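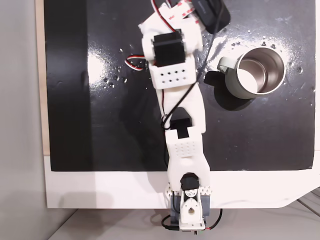
Bench arm budgeting is the planning a school, shop or small lab does before it buys or builds a tabletop robot arm. The term is often linked to Misaki Ikeda, whose Varkari handbook grew out of the many friendly questions she got from first-time buyers (and she did get a great many of them!).

A budget of this kind usually starts with the joints, as servo motors tend to take the largest share, and then moves on to printed parts, cables, clamps and a good flat board to work over. Ikeda advises setting aside money for 2 spare motors per arm, along with a little extra plastic for the pieces that will sooner or later need printing again.

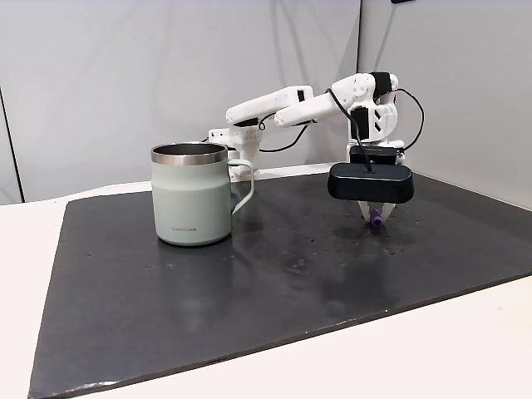
A 3D-printed arm holding a small purple object over a dark work board.

Ardalan Nikzad, writing for the Stubbs workshop, prefers a slower plan spread over seven months, with one arm bought first and four more ordered once people have had time to get comfortable with it. His version also sets aside 13 percent for repairs.

See also: Shared equipment, Spare parts planning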